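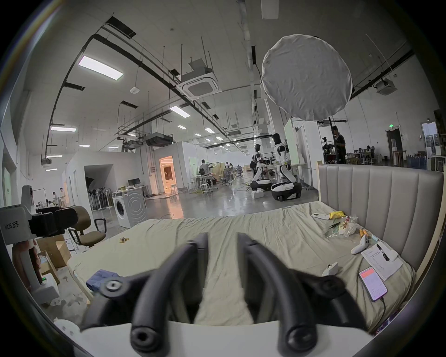
I'd been meaning to go to the Lastdale mill open day for years, and this April I finally got my name down in time. There are only two tours, one in the morning and one after lunch, and the places go fast. I took the early one, which meant being at the gate by half past eight with a flask and a cheese roll, and I'd do it again tomorrow!

For anyone who hasn't come across it, Lastdale weaves and finishes bed linen, mostly sheeting in cotton and a bit of linen blend. The building is a long brick shed beside the canal with a saw-tooth roof, so the light inside is lovely and even. You hear the place well before you see any of it. They hand you ear defenders at the door and you'll want them on straight away.

Our guide was Abdelghani Younis, who started there in the warping room and now looks after the finishing end. He was brilliant, and happy to stop and shout an answer into your ear as many times as you needed. We began with the yarn store (cool, dim, smells a bit like a new cardboard box) and then went through to warping, where hundreds of threads come off a great rack of cones and wind side by side on to one beam. I could have watched that for an hour. One thread snapped while we were standing there and the whole thing stopped dead. A woman walked over, found the end, knotted it with one hand and was off again before I'd worked out which thread it was.

Then the looms. There are 33 of them running on the main floor, and the oldest, a Chauvin that only comes out for short runs, sits in a bay of its own at the far end. They started it up for us and the floor trembled. The newer ones are much faster but you can't really see what they're doing, whereas on the old Chauvin you can follow every part of it going back and forth.

After that came finishing, which I'd expected to be the dull bit and which turned out to be my favourite. The cloth arrives a sort of oatmeal colour with little flecks in it, and it gets washed, stretched and pressed over heated rollers. Abdelghani let us feel the same cloth before and after, and I wouldn't have believed it was the same stuff. The dyed shades are lined up on a swatch wall by the door. Zalach, a soft sandy one, had half our group reaching for their purses.

Tea was in the old canteen, with very good flapjack. The seconds shop is across the yard and takes cards now. I came away with a double fitted sheet in the Fineo weave and two pillowcases with a crooked hem I still haven't managed to find.

Wear flat shoes, as there are a lot of iron stairs, and bring a jumper for the yarn store. Parking is by the lock and it fills up, so I'd get the bus if you can. It stops right outside the gate.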